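Getting gunk off things without wrecking them

I have a shelf in my garage that my husband calls the goo shelf. It's where I keep everything I use for getting sticky, greasy or crusty stuff off other stuff, and over the years it has shrunk a lot. I used to buy every bottle that promised miracles. Now I mostly use dish soap, baking soda, white vinegar, plain cooking oil and rubbing alcohol, and the rest gets dusty.

Jar labels first, because that's what people always ask me about. Soak the jar in hot water with a squirt of dish soap for an hour and peel off whatever paper will come. What's left is the glue, and water won't touch it. Smear it with a spoonful of cooking oil mixed with baking soda, go have lunch, and rub it off with a rag. Then wash the jar again or you'll be picking up a slippery jar all winter. I did 50 of them for my sister's party in August and only lost one, and that was me dropping it on the patio!

Price stickers on books are another story. No oil, please! It soaks into the cover and leaves a dark spot forever. I warm the sticker with a hair dryer on low and lift one corner with my fingernail, super slow. If it starts to tear, more warm air.

Candle wax on a tablecloth: freeze it, crack off what you can, then put a brown paper bag on top and go over it with a warm iron. Keep moving to a clean part of the bag. Colored wax may leave a stain behind and I've never found a perfect fix for that, so now I just buy white candles.

Burned-on grease on a baking sheet gets baking soda, a little water and a whole night to sit. My neighbor Lahcen Ghoneim swears by a dishwasher tablet rubbed on the wet pan (wear gloves if you try it) and I have to admit his pans look better than mine. Don't do either one on aluminum, though. I turned a nice sheet pan dark gray that way and it never came back.

Gum on a shoe goes in the freezer too, inside a bag. Two hours is plenty. A butter knife takes it right off the sole.

A reader named Siebe Nijs wrote in about the stove hood, the top part where the grease and dust turn into a kind of brown felt. I know it well. Spray on hot soapy water, lay wet paper towels over it and leave them there while you do something else. Wipe, repeat, and then line the top with a sheet of newspaper if it's up where you can't see it and nothing gets hot. Next time you just swap the paper - best trick my mom ever taught me.

Paint drips on tile come up with a plastic scraper or an old store card. Keep the metal blade for glass, and wet the glass first.

Now for rubbing alcohol, which is the bottle I refill most. Marker on a whiteboard, hairspray on a mirror, that sticky feeling old rubber handles get, tape residue on the fridge door. It dries fast and doesn't leave a film. Open a window, stay away from the stove, and test a hidden spot first if there's varnish or clear plastic involved. I once fogged up the cover of a perfectly good kitchen scale and I still have to squint at it.

It's also what I use for old thermal paste when I'm freshening up a computer. Power off and unplugged, of course, and a lint-free cloth that's damp but not dripping. Coffee filters work too if that's what you have. Wipe a little, turn to a clean bit, wipe again, and don't go scrubbing out over the edges. Let it dry all the way before any new paste goes on.

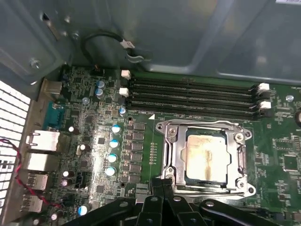 Rags, by the way, should be cut from old cotton T-shirts, never from anything stretchy or fuzzy. I cut mine on a Wednesday night in front of the TV and keep them in a shoebox next to the alcohol. Anything that's had oil on it gets laid flat outside to dry before it goes in the trash.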